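We use cookies to remember your settings. Accept or manage.

Malum Review > Notices > Calls

Wanted: people who own a drawer full of tote bags and are willing to talk about it

I'm looking for 24 people to keep a diary of every bag that enters or leaves their home over three weeks. Paper, plastic, cloth, the thick "reusable" kind from the grocery store, the little ones that presents come in. All of them. The results will go into a long piece for the Malum Review and, if there's enough in it, a short pamphlet from Haldane Press.

I should say where I'm coming from. For years I've been told that if I carry the right bag I am doing my part. I've been told this by stores that sell me the bag. I own a lot of them now, I can't say how I got most of them, and I've started to doubt the whole story. Maybe I'm wrong. People who know more than I do have made careful studies of what goes into making one kind of bag or another, and I'm not going to redo their work with a kitchen scale. What I can't find is a plain record of what ordinary households do with the things once they're inside the house.

The claim I'd most like to test is the word "reusable." It gets printed on all kinds of bags, and as far as I can tell it means only that the thing doesn't fall apart on the way to the car. A bag is reused if somebody reuses it. I want to know how often that happens when no one is giving out gold stars.

Gift bags interest me most. Everybody I ask says they save them. They fold them flat and put them in a closet, and then the next birthday comes and they buy another one, since the saved ones are the wrong size or have hearts on them and it's for an uncle. I ran a small trial in February with seven neighbors in Bedent, and the closet stash grew in most of the homes. That proves very little. Seven people who all know me is not much of a study, and I'd be suspicious of anyone who told you it was.

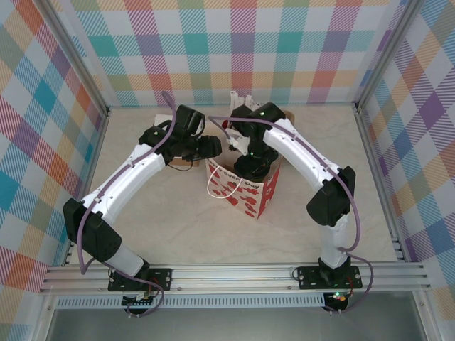
By Blair Jardine
Contributing writer, Household & Money
Posted 9th July

What you'd be doing

You'll get a printed notebook in the mail. Each time a bag comes in, you write down what kind it is, where it came from and what was in it. Each time one goes out (trash, recycling, handed to a friend, left on a bus), you write that down too. When you use one a second time, you make a mark next to its line. Most evenings this takes 5 minutes. Some evenings there will be nothing to write, and a blank page is fine. Please don't fill it in to be polite.

At the end I'll call you for a talk on the phone. I'll ask about your habits, and I'll probably ask about the drawer. If you don't have a drawer and keep everything hung on a doorknob, I want to hear about the doorknob.

Who I'm looking for

Adults anywhere in the Pivton area, renters or owners, living alone or in a crowd. You need to be the person who does at least part of the shopping. You don't need to care about the environment. I'd be glad to have a few people who don't, because the ones who sign up for this sort of thing tend to be the ones who already wash out their sandwich bags, and a diary kept only by them won't tell us much.

Please don't apply if you work for a packaging company or a grocery chain, or if you sell bags of any kind, including handmade ones at the market. I'm sure your bags are lovely.

What you'll get

A flat payment of $75, sent when the notebook comes back, whatever is in it. I don't hold money back for missed days. You also get a copy of the finished piece and, if it happens, the pamphlet. You will not get a free tote. Several people have offered to print one for the project and I've said no each time.

A few things I can't promise

I can't promise your diary will be quoted. I can't promise the numbers will add up to anything — it's a small group and people behave differently when they know they're writing it down. I've tried to think of a way around that and I don't have one. If the notebook makes you use fewer bags for three weeks and then you go back to normal, tell me on the phone. I'd count that as a finding.

Names will be changed in print. Your address is used for mailing the notebook and nothing else.

How to apply

Write to the Review's notices desk with the subject line "Bag diary." Tell me who lives in your home, where you do most of your shopping, and what you think happens to the bags now. A guess is good. I'd like to have your guess on paper before you start, so we can both look at it afterward. No résumé, no statement of interest. A short paragraph is plenty — I read all of these myself.

Places will be filled as suitable replies come in, with an eye to getting a mix of households. If you don't hear back, it's because the group is full, and I'll keep your note in case somebody drops out.

7 comments | 24 shares

Get Malum Review notices by email. Enter your address to sign up. Unsubscribe at any time.

© Malum Review. All rights reserved. Contact | Corrections | Back to top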